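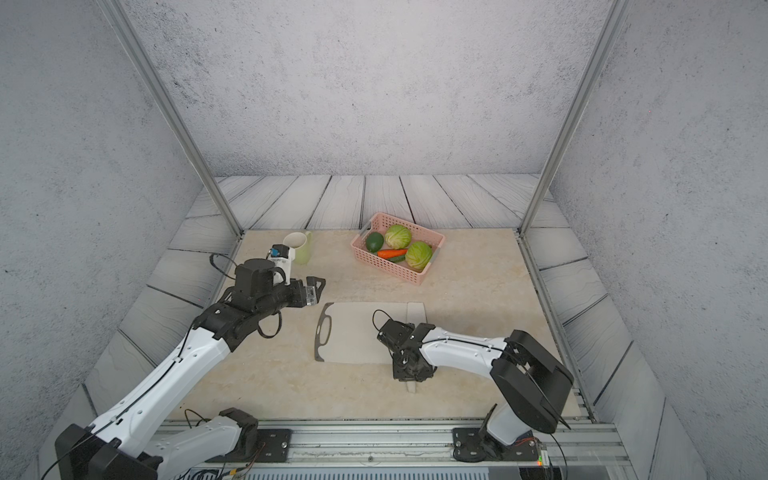
How Clay Becomes a Mug

Materials and Making, Part 4
Last updated 12/26/20

A ceramic mug starts as soft mud and ends as a hard, waterproof object. Several changes take place along the way. Some of them can be undone and some cannot. This page explains the changes in the order in which they happen.

Words to know

Clay: a kind of earth made of very small, flat grains.
Slip: clay mixed with enough water to pour.
Kiln: an oven hot enough to fire clay.
Bisque: clay that has been fired once and has no glaze.
Glaze: a thin layer of glass on the surface of a pot.

Where clay comes from

Clay comes from rock. Rain, air and weak natural acids attack certain minerals in rock, mostly the ones called feldspars. Over a very long time these minerals turn into new ones, and the new ones are clay. The grains are too small to see without a strong microscope.

Some clay stays where it formed. It is usually pale and quite pure. Other clay is carried off by streams and settles where the water slows down. On the way it picks up iron and bits of dead plants. The clay dug from the river bank at Hinska is of this second kind. It is gray in the ground and turns red-brown in the kiln. The gray comes partly from plant matter, which burns away. The red comes from iron, which stays.

Why clay can be shaped

Clay grains are flat, like plates in a stack. Water gets between them and forms a thin film. When you press on wet clay, the plates slide over each other. When you stop pressing, they stay where they are. A material that behaves like this is called plastic. In this use, the word has nothing to do with plastic bottles.

Sand is different. Wet sand will hold a shape for a while, but you can't bend it. Its grains are chunky and do not slide in the same way.

Two ways to form a mug

A potter can form a mug on a wheel. The wheel spins a lump of clay while the potter's hands press an opening into it and pull the wall upward. The wall should be the same thickness all the way around. Thick parts dry more slowly than thin parts, and the strain between them can cause a crack.

A factory often uses slip casting instead. The Kowalchuk pottery works in Wostell makes its mugs this way. Slip is poured into a plaster mold. Plaster is full of tiny holes, and it draws water out of the slip next to it. A firm layer of clay builds up on the inside of the mold. At Wostell the slip stands for 19 minutes, and then the part that is still liquid is poured out. Leaving it longer would give a thicker wall.

The handle is usually made separately. The two surfaces to be joined are scratched, coated with slip and pressed together. Both parts must be at the same dampness. If the mug is drier than the handle, the handle will shrink more as it dries and may pull away.

Drying

As water leaves the clay, the grains move closer together and the mug gets smaller. It will shrink again when it is fired. The clay used at Wostell shrinks by 13 percent in total, so each mold is made larger than the finished mug.

Partway through drying, the clay is firm but still cool and damp. Potters call this stage leather-hard. Rough edges are trimmed at this point. After more drying the clay becomes bone-dry. It is now very easy to break.

Up to this point everything can be undone. A bone-dry mug dropped in a bucket of water will fall apart into soft mud, and the mud can be used again.

The first firing

The dry mugs are stacked in a kiln. The shelves of the large kiln at Wostell hold up to 200 of them. The heat is raised slowly. Any water left in the clay turns to steam, and steam takes up much more room than water. If it forms faster than it can escape, the mug bursts.

At a higher heat, a second kind of water leaves. This water was locked inside the clay minerals themselves. Once it has gone, the minerals are changed for good. Soaking the mug will no longer turn it back to mud.

The mug is now bisque. It is hard, but it still has many small holes called pores. A drop of water placed on bisque soaks in.

Glaze

Glaze closes the surface. Before firing it is a powder stirred into water. The main part of the powder is silica, the same material found in most sand. Silica on its own melts at a very high heat, so other minerals are added to make it melt sooner. These are called fluxes. A third ingredient, alumina, keeps the melted glaze stiff enough that it does not run off the mug.

When bisque is dipped in liquid glaze, the pores pull in the water and the powder is left behind as a coat. The bottom of the mug is wiped clean or coated with wax first. Glaze on the bottom would melt and stick the mug to the shelf.

Color comes from metals. Iron can give brown, yellow or a pale green, depending on how much is used and how much air is in the kiln. Copper often gives green. Cobalt gives blue. A mug can have one glaze outside and another inside, so a colored mug may be white within.

The second firing

During the second firing the glaze melts and bonds to the clay. In clays made for high heat, some of the clay body also turns to glass and fills the pores. As the kiln cools, the glaze sets hard.

Cooling must be slow as well. Glaze and clay both shrink as they cool, but not by equal amounts. If the glaze shrinks more than the clay, it is stretched and forms a net of fine cracks. This is called crazing. If it shrinks much less, it can flake off at the rim.

Try it: the water test

You will need an unglazed clay flowerpot, a glazed mug, a spoon and some water.

1. Turn both objects upside down on a tray.
2. Put a spoonful of water on the base of the flowerpot.
3. Put a spoonful of water on the base of the mug.
4. Wait a few minutes and compare them.
5. Touch the ring on which the mug normally stands. It may feel rougher than the rest.

Next: Part 5, How Sand Becomes a Window
Back to: Part 3, The Paper Mill at Plerkum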